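Home | News | What's On | Newsletter | Contact

The Brurnley Newsletter: September

Bags, and where they go

Tidying week is over. We had 13 names on the sheet and 30 biscuits, and the biscuits went first. Thank you to everyone who turned up anyway, and to Rodrigo Cordeiro, who wrote the instructions and then had to answer questions about them until well past teatime.

The main subject, I'm afraid, was bin bags. They used to live in the cupboard under the sink, behind the floor polish, in a box that had lost its lid. Getting one out meant getting all of them out, and putting them back was felt to be a job for the next person.

Rodrigo's answer is a hook. A small, white, stick-on hook, put on the wall at about head height with the bucket on the floor directly beneath it. The bag goes up by its gathered top, and anyone emptying the bucket has only to reach up. The short among us have raised the matter of head height and whose head was consulted. The matter is being looked into, slowly.

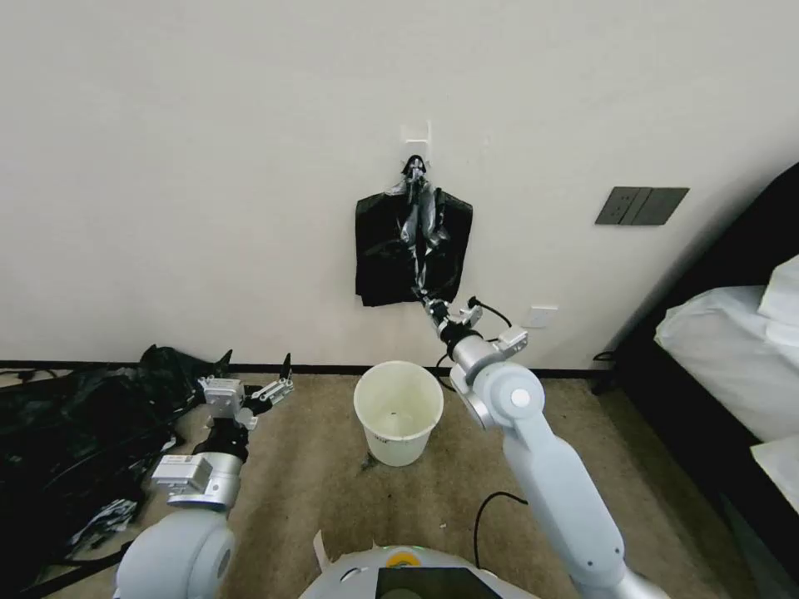

Still to do

The rest of the bags. There's a great black heap of them on the carpet, and one hook will not do for the lot. Please fold what you can and put the remainder back in the box — a lid has been promised.

The carpet by the bucket. Crumbs and bits gather beside it with great loyalty, on the side where people miss. The sweeper is in the hall cupboard and works perfectly well if you empty it first.

The bucket itself. It's round, white and not large, and it was never meant to take a whole pizza box. Flatten things, or walk them to the big bins outside.

Anyone with spare hooks should leave them in the tray by the front door before Monday. Stick-on ones only, please. We have had the conversation about drilling.

Recent items
Midasdale walk: bring proper shoes this time
The Chin room is free again on Monday evenings
Lost property, including one umbrella and half of another
Trovesik kettle: the new rules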